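Notes – safe handover talk, Tuesday slot

OK, so hi everybody, I'm Védís Bach, and I write the handling rules at Wutden. I've got 14 minutes, so I'll talk fast! Start with rule one: write down the grip before you write down the task. Which fingers, which side, where the thumb goes.
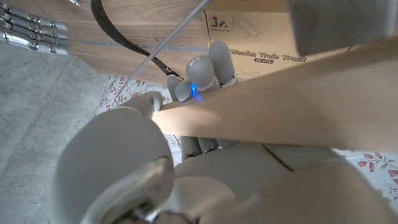
Wooden stick, fingers over the top, thumb near the blunt end.

(Pause here, let them look.) Our old rule just said "hold securely" – and everyone read it their own way. Kragh's people and ours argued over that one word for most of December.

Rule two is about long, thin things. Say where along the length the hand should go, and say who's allowed to stand near the far end. 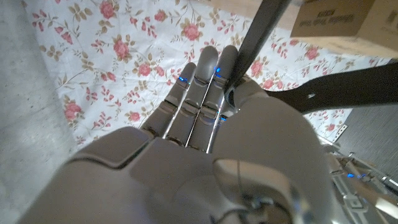 And please put the stop rule on the same page as the grip rule, in big type. Ours was in an appendix, and I'm still embarrassed. Then take questions – skip the Torkau story if we're running over.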